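Home Care Support, Unit 6 - Sorting the Medicine Counter
Notes for the Hemulora evening group, E. Mladenović

Read before the practical. Bring the Peltonen checklist, the short one, not the 33 page thing.

Start point: people do not keep medicines in a cabinet. They keep them on the kitchen counter, next to whatever else landed there. So we sort a counter, same as last unit, only slower.

Order of work
Clear one patch first. Dark shiny counters show crumbs and bits of foil, good, wipe as you go.
Packs to one side, lids and loose plastic to the other, cleaning things at the back.
Nothing gets thrown out until the client or family says so. Write it down.

Blister packs
Hold by the long edges, upright, foil side toward you. Light from a window bounces off foil badly - tilt it till you can read.
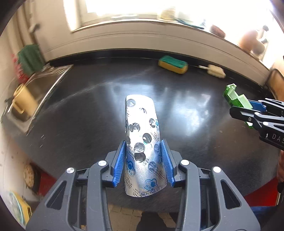
Three words to use in the log: full, opened, unclear. "Unclear" is for dents and creases where the foil is pushed in but maybe not through. Don't press on it to find out. Turn the pack over and check from the other side, then write what you saw.
Stamped characters along the edge = usually batch and expiry, but not always, compare with the box if there is one. If you can't read the stamp say so in the log. Do not guess a date!!
Half used pack with no box: goes in the query tray, never back in a drawer.

Lids and odd pieces
Round lids get seperated from their jars all the time. Keep every lid until the whole counter is done, then match. Flat packages stay closed, lay them label up. Small plastic pieces - ask what they belong to. Someone in the Dodberg group binned a part of a pill organizer last January and it took 2 visits to sort out.

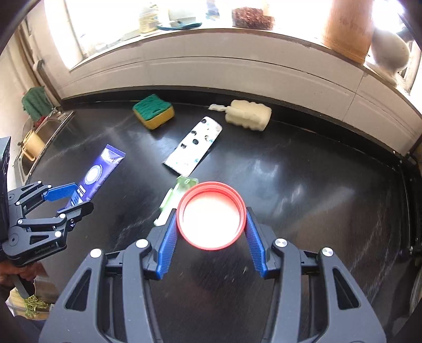
Last changed: October 1, 2021 by Edin Mladenović

Cleaning items go last and go away from the medicines, diffrent shelf if possible. Wipe, dry, then put back only what the client uses daily.

Time: allow around 72 minutes for the full practical at Zakstead incl. writing up. Log sheets in by the end of class, names on both sides please.

For next time: read the bit on eye drops and opened bottles. Skip the table on fridge storage, we do that together.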